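Where do you put your phone at night so you sleep?

Yulan Yuan
I keep scrolling till 2! I'd love a simple habit that sticks (and I do need an alarm).

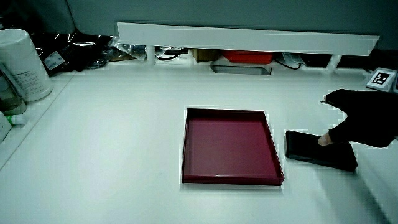

My flat's tiny, so another room is tricky.

Huệ Tạ
Oh, do try a proper alarm clock! Mine's a cheap Skuver and I adore it. Phone goes on a shelf by the front door at ten. 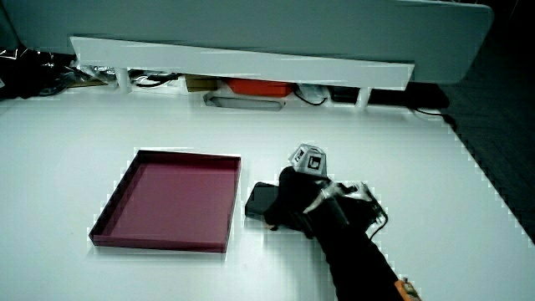
Give it a fortnight, the first few nights are fidgety.

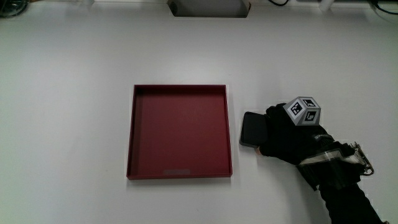

Gindville
Airplane mode. Works for me!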